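Can a robot do the chores yet? Brirker says give it time

Jostamham, 2018-01-16 – Folks here have been hoping for years that a machine might take over the duller jobs in the home and the stockroom, and this week the small software firm Brirker gave us a friendly, if sobering, update on how its simulated arm is getting along. The project is called Sasora, and the practice rack is its latest exercise, with a gripper brought right up against big, dark, awkward equipment.

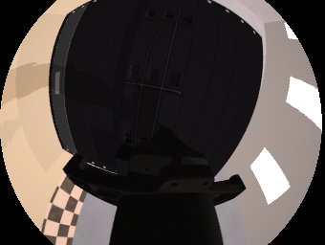
Veronika Mösli wondered whether any of this would help in a real back room, where the lights are bad and things are never where you left them. She would be happy, she added, with a machine that could just put the boxes away.

Brirker has run the exercise 1364 times on the computer, and it still wants a person checking the results – which seems fair enough to us, fond as we are of the idea of a free evening!

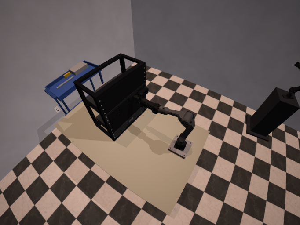
Folding laundry and loading dishes are further off, the firm says, and shop-floor work will likely come first. Akpan, the hardware store, has asked to hear more in August.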